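Speaker notes, Drillton meetup, Tuesday slot (Dolores)

Home | Talks | Notes | Archive | About
Filed under: Manipulation, Perception, Tooling

Title slide. Say hi, thank Latrice Boateng for the labeling tool, she's in the room, make her wave.

Opener: we spent April teaching a planner to put chargers in a box. Sounds dumb. Took 4 rewrites. Talk is about the software, arms are stock, skip the arm questions till the end.

Next two slides quick, human demos, head view, same table. 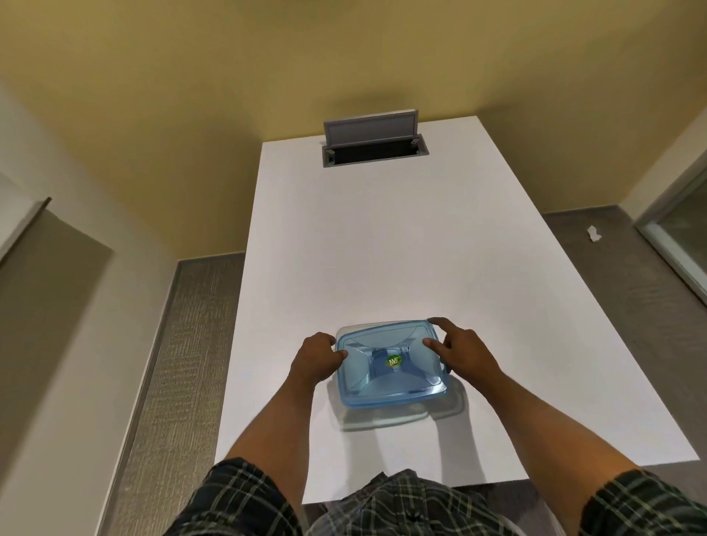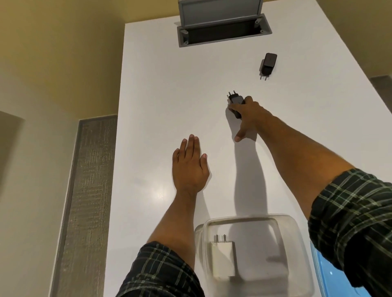 Ask the room: when does a task step end? Let them argue, 30 seconds max. Then the point. Our first segmenter cut on hand speed. Hand slows down = new step. Terrible. People slow down to think. People slow down to press. It cut one lid close into 3 pieces and called the middle one "idle".

Rewrite: cut on contact change. Who is touching what. Grollier (our segmenter, yes it's named after a street) keeps a little graph, nodes are hands and objects, an edge shows up when it thinks there's contact. Step ends when an edge appears or goes away and stays that way. The "stays that way" part is the whole trick, show the flicker plot HERE not later.

Flicker plot. Blue is raw, orange is smoothed. Don't read the axes out loud.

Clear plastic. Slow down on this one. Depth is junk on see-through stuff, everyone knows, everyone still trusts it. Ours put the lid on the tabletop half the time. Fix was boring: fit the rim in color, take height from the table plane plus known lid thickness. Latrice's idea, give credit.

Chargers. Small, black, prongs. Pose estimator happily flips them end for end. We score the prong end seperately now and refuse to plan if the two guesses are close. Refusing is cheap! A wrong grasp costs a reset.

Planner slide. Keep it short. Steps from Grollier go in as goals, Ridgeway does the sequencing, controller only ever sees one step plus a force limit. Force limit for the lid press is learned from nothing, I typed it in. Admit this.

Numbers: 114 demos in the set, all hand checked by two of us. If someone asks is that enough, no.

What broke: logging. Clock drift between the head camera and the controller, burned a week before anyone plotted it. If they remeber one thing: plot your timestamps first day.

Demo video if the projector behaves, otherwise skip to Grolldale slide (replay viewer, scrub bar, contact edges drawn on top). Mention keyboard shortcuts, people like those.

Q&A. Repeat questions into the mic. Water.

3 comments | 30 shares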